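Bench notebook, Kalbridge, back room
April 5, 2019

Started late. The label printer had opinions about paper size, and then Osvaldo needed the long table until lunch.

Goal for the day was more jar demos with the hand-held grippers for the Tekin job. Grasp at the lid, lift, turn, put down, let go. The target for the set is 269 good ones and we are well short, mostly through my own taste for throwing them away. I threw away more today. If I fumble and regrasp halfway, the policy learns to fumble and regrasp, and it is very faithful about it. Last week's model had picked up a little hesitation before every close that I'm fairly sure is mine. Osvaldo says it's like watching me order lunch.

Settings: finger travel as before, trigger spring swapped for the softer one. The stiff spring made my hand shake by the end of a batch, and the shake shows up in the wrist trace as a nice clean ripple. With the softer one I can do 20 in a row before it gets ugly. Then a break. Write the break down too, please, whoever is next. The gaps in the log look like crashes otherwise and I spent part of Tuesday debugging someone's coffee.

Finger pads. Tape over rubber is still the best grip we have on slick plastic, and it still frays. I rewrapped both sides in the morning. Anything smooth and curved wants to squirt forward when the two sides don't close together, and on a big lid there is very little room to be off center. Tried the Hendeo foam pads on the spare pair: lovely hold, and they let go of nothing. Had to peel the jar off by hand, which is not a skill I want to teach. Foam pads are in the drawer marked NO.

Approach angle: coming in from straight above loses the rim behind the fingers in the wrist view. Coming in from the side keeps the lid in sight but the near finger touches first and shoves. Compromise is to tilt a little, touch with one side on purpose, then close. Looks clumsy, replays well. I did 12 that way and kept nearly all of them.

Teleop comparison, for completeness. Same task through the Gultero arm with the joystick box, and it took me most of an hour to get a handful I'd show to anyone. The delay makes you wait, overshoot, wait, apologize. The by-hand demos are faster and smoother, but they let me do wrist twists the arm can't follow, so a few good-looking ones die in the replay check. I've started keeping my elbow on the table, which limits me to roughly arm-like behavior. Dignity also limited.

Clock sync drifted again after lunch. Fixed by restarting the recorder between batches. Don't trust any file from the first batch after lunch until the offsets have been looked at. I set the buffer to 3000 samples and the dropouts stopped, so leave it there unless you enjoy mystery.

To do:
- new tape, the wide roll, not the shiny stuff
- ask Osvaldo whether Tekin cares which way up the jar ends
- replay check on the tilted batch
- put the stiff spring somewhere I can't find it

Back on the jars Monday, lid grasps first while the light in here is still even.

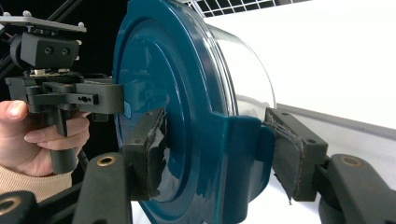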